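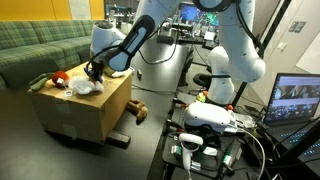

4.2 Surfaces that collect things

The second pattern we found in the household records concerns closed boxes. In the coding scheme a cardboard box was first treated as a container only, and the coders were asked to write down what was inside it. After the pilot in Ilcombe this was not enough. In many homes the box was closed and standing on the floor of the living room, and the things were lying on top of it. We therefore added a separate code, "lid as surface", and went back over the pilot records to apply it.

The final set consists of 2994 object placements from 271 households, collected in Ilcombe and Plaltthorpe. A placement is one object in one resting position at the time of the visit. If a toy rabbit lay on a cushion and the cushion lay on the floor, we recorded two placements, one for each object. Of all placements, 359 were on the lid of a closed box. These are the subject of the present section.

Three observations can be made about them. The first is about what kind of object is put on a lid. Soft toys were the largest group, and among the soft toys the small ones were more common than the large ones. Plush vegetables and fruit, which are often sold in sets, appeared on lids more often than we had expected from their share of all toys. Large plush animals, especially dogs and bears with long legs, were found mostly on the floor beside the box. Figure 3 gives a typical arrangement: a green cucumber and a red tomato lie on the lid together with a piece of white, soft material, and a brown dog lies on its side on the floor to the right. The sofa behind was coded as "free seat nearby", a code we use when a seat stands close to the box.

The second observation is about the place on the lid. The objects were seldom spread over the whole surface. They lay in a group, and the group was usually near one edge or one corner. We had supposed that people use the middle of a lid first, as they do with a dining table, but the records do not support this. In the interviews several parents said that they put the things down while walking past, and that the nearest corner is the one which receives them. This explanation is reasonable for homes where the box stands beside the usual way through the room. It is weaker for homes where the box stands in a corner of the room, and for these we have no good explanation at present.

The third observation is about mixed groups. A group of toys on a lid often contained one or two things which are not toys: a cloth, a sock, a clip, a pen. The coders found these groups difficult. In the first round they often disagreed on whether a crumpled white piece was a cloth or a plush toy seen from the wrong side, and we decided that such objects should be coded as "soft, unclear" when the material could not be established from the picture alone. The white object to the right of the tomato in Figure 3 was coded in this way. The small white object at the front edge of the lid, below the tomato, was coded as "clip-like, small". We prefer a vague code that two coders share to an exact one that only one of them believes.

Figure 3. Lid as surface: small soft objects grouped near the front-left corner of a closed cardboard box, with a larger plush toy on the floor.

4.3 Lids and the order of tidying

We next asked whether the lid has a role when the room is tidied. For this question we used the tidying diaries, which were kept by a smaller group of households in Plaltthorpe during February. Each household wrote down, in its own words, what was put away in the evening and in which order. The diary form was adapted from the Ruster checklist, with the items on kitchen objects removed.

In the diaries the floor was almost always cleared before the lid. Several writers gave the same reason, that a toy on the floor can be stepped on and a toy on a box can not. The lid was then cleared late or was left for the next day. Seven of the households described the lid as a place where tidying is already finished, although the box itself was meant for the toys and was standing there closed. One parent wrote: "It is on the box, so for me it is in the box." We find this sentence helpful. It suggests that for some families the lid is felt as a part of the container - the object has reached its home, only not the inside of it.

This has a consequence for the way tidiness is measured. The Gautier scale, which we used for the general ratings, gives one point for each object that is not in a container. Under this rule a room with four toys on a closed box receives the same score as a room with four toys on the carpet. The parents in our interviews did not see these rooms as equal, and most of them placed the first room clearly closer to "tidy". We do not propose a new scale in this paper. We report the lid placements separately, so that the reader can calculate the score with them or without them.

A limit of the material should be mentioned. The boxes in our records differ in height, and we did not measure them. A low box is reached easily by a small child, a high one is not, and it is possible that some groups on the lids were made by children in play and were not put there by an adult. The position of the objects alone does not allow us to separate the two cases.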